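The Petwood wire basket, after a winter in the kitchen

I own 116 cookery books and, until December, had nowhere sensible to keep the cling film. It lived in the drawer under the hob, along with the foil, the baking paper, a roll of freezer bags and a potato masher whose only purpose in life was to stand up at an angle and stop the drawer opening. I once cooked an entire Sunday roast with two fingers through a four-inch gap, feeling about for the foil like a vet.

So I bought a basket. I'm aware that buying a container is what people do when they ought to be throwing things away, and Juwita Pattinasarany, who shares my kitchen and most of my opinions, pointed this out before I'd found my card. She was right. I bought it anyway.

The Petwood is a black mesh basket of the sort you'll find in any office, only this one is sold for kitchens and so costs more. There are 2,363 reviews on the shop's page, and I read far too many of them. A good half are from people who hadn't yet opened the parcel. One gave it a single star for being the wrong size for a guinea pig. 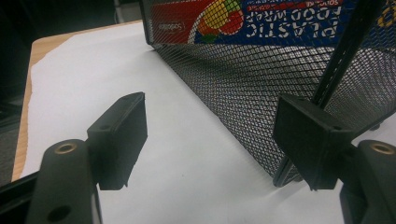
Cling film in residence.

First, what's good. The rim is smooth. I mention this because the basket before it, a Finix, had a rim finished by somebody with a grudge, and I still have a mark on my thumb. The Petwood has been grabbed in a hurry for months and hasn't bitten anyone. It also stays where you put it. The Finix used to slide along the worktop if you so much as shut the fridge with conviction.

The mesh is fine enough that the corners of cardboard boxes don't catch in it, which was my main worry. Boxes with a cutting strip are the real test, as the teeth will hook on to anything going: mesh, tea towels, cardigans. So far it has only snagged once, and that was me trying to get the foil out with my elbow while holding a chicken.

Now the grumbles. Mesh collects dust, and kitchen dust isn't like other dust. It has butter in it. By the end of January ours had grown a faint fur near the bottom, and wiping it with a cloth just moved the fur to the inside. What works is a washing-up brush and hot soapy water, followed by a good shake over the sink and a wait. The care label says not to leave it wet. It doesn't go in the dishwasher either, a fact I learnt from the label and not, for once, from experience. 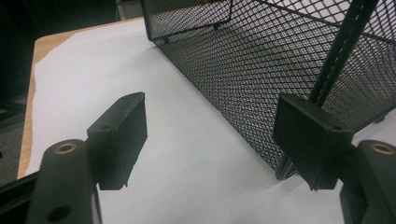 The Petwood again, on white paper.

I did try two others before settling. The Eka is cheaper and comes flat, with clips. I have nothing against clips in principle, but there were four of them and the fourth had ambitions elsewhere. Once built, it leaned. I put a tin of chickpeas in one corner to even it out, and then I had a basket for holding a tin of chickpeas.

The Tô is at the other end of things. It's woven, it's very handsome, and it arrived with a small card about calm. Juwita liked it so much that it was taken upstairs on the first evening and now has scarves in it. I can't tell you how it copes with baking paper, and I don't expect I ever shall.

Capacity, then. Ours takes the everyday wraps and a few oddments: the bag clips, the string, the little book of labels we bought for the freezer and have never written on. Don't try to make it hold everything. I got as far as adding the takeaway menus, at which point you couldn't lift out one thing without bringing up the rest, and I'd simply built the drawer again in the open air.

A few of you wrote in after I mentioned the basket last month, mostly about fit.
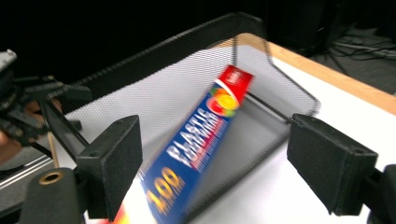 Will it take one of those very long catering rolls?
Only standing on end, and then it's likely to tip when the roll is nearly new and heavy. Measure the box before you order, and if it's one of the big 200-metre ones, keep it in a cupboard and buy a smaller roll for the worktop.

Another reader wanted to know if the black finish chips. I've found one small scratch, on the underside, from the evening it was dragged across the grill pan. I'd call that fair.

Would I buy it again? I'd grumble at the price and then do so, probably in the same evening. It gets four out of 5, with the missing mark taken off for the butter fur. The drawer under the hob now opens all the way, and the potato masher has moved to the one beside the sink, where it has already jammed twice.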